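The Gandberg Laundry Basket, white
58 litres, slotted sides
£40 with free delivery on the mainland

In stock
Sold by Illosmont Home
Product notes by Marcela Koubek

I've been wanting to get a proper laundry basket into the shop for ages, and I've been fussy to the point of driving our suppliers mad. Wicker snags (goodbye, good tights), the fabric pop-up ones fold over the minute you put a wet towel in, and those deep round tubs mean you're head first in the thing looking for the other sock. The Gandberg is the one I took home for a try and then didn't bring back, so make of that what you will!

It's plain white plastic, a rectangle with nicely rounded corners, and it's wider than it is tall. I can carry it on one hip down our stairs, which have a nasty turn halfway, and still have a hand for the banister. The rim is good and thick too. I had one before with a thin sharp edge and after a full load of bedding it left a line across my fingers for the rest of the morning. 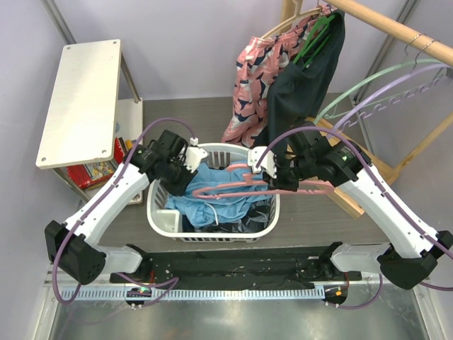
Fifty-eight litres sounds like a lot and I never know what litres mean when it comes to clothes, so I'll put it my way: a full wash from my machine goes in with room on top for the pegs. I tend to chuck the dark things in first and the lighter ones over them, and I leave the hangers in there as well so they travel out to the line with everything else. A pink plastic one like this lies across the top of the pile and pokes out over the rim, which suits me fine as I can grab it without digging. Shirts and blouses go straight on a hanger at the line and I've cut my ironing right down.

The sides have upright slots in them, so things can breathe a bit if you're the sort who forgets a load until after tea. (I am the sort.) I wouldn't leave soaking wet washing in it on a carpet, mind you. Water gets out of slots just as well as air gets in.

We did get a sample of the Drernine at the same time and a couple of you have asked why we aren't stocking it. It's a decent basket and it folds flat, but the hinges pinched me twice in one week and it's a fair bit dearer. If folding flat matters to you more than anything, have a look at the Vukadinović hamper on our storage page. It's cloth on a frame and it lives behind a door quite happily, though it's better for waiting laundry than for carrying it about.

Cleaning it
Warm water, washing-up liquid and an old toothbrush for the slots. Fluff does gather in them, more so if you own a cat. Please don't use anything scratchy on the white or it'll go dull and hold the dirt. I've had mine out in the garden through plenty of drizzle with no harm done, but I bring it in overnight.

Size and stacking
Two baskets will sit one inside the other when they're empty. Two full ones don't stack, so if you sort your whites from your darks you'll want floor space for both. White is the only colour for now. I've asked about a grey and will add it here if it comes.

Delivery and returns
Orders placed before noon go out the same day. It comes in a big box with not much padding, and if it turns up cracked send me a photo and I'll get another one out to you. Returns are fine within the month as long as it's clean and hasn't had the dog in it.

Page updated 8 Apr 2023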